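Kirkix

Reading time: 2 min

Kirkix is a motion planning and control program for workstations with two robot arms. It was written at Royer by a team under Eugénie Leblanc and first released in December. It replaced Justik, an older planner that handled one arm at a time.

The program keeps a single model of the table and plans for both arms together. Camera input is processed by Visen, a separate perception package. 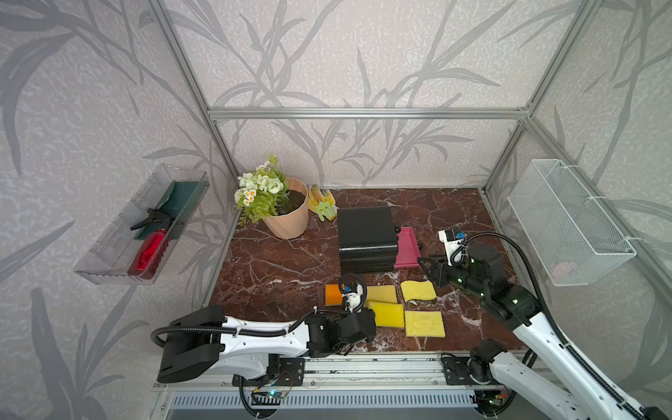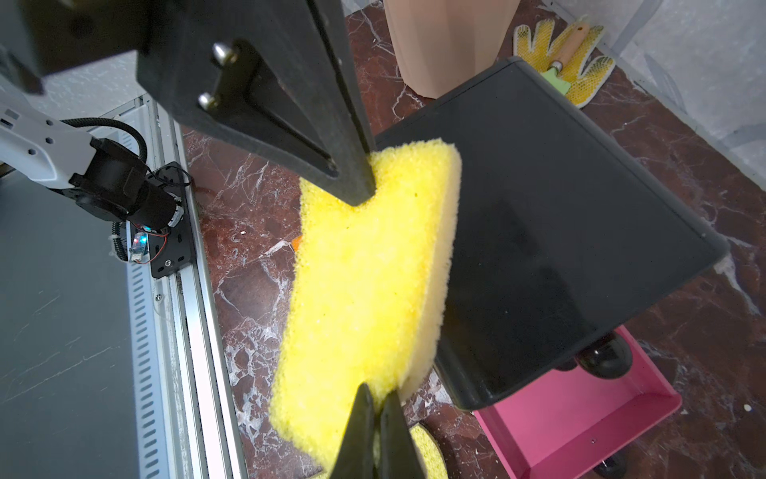 Sponge handling at a two-arm station.

Each arm is given a short queue of moves, checked against the other arm's queue every 40 milliseconds. If two paths conflict, the arm with the longer remaining path waits. Grip force is set per object class, with a lower limit for foam and cloth. Maps are stored as plain text and can hold up to 900 objects.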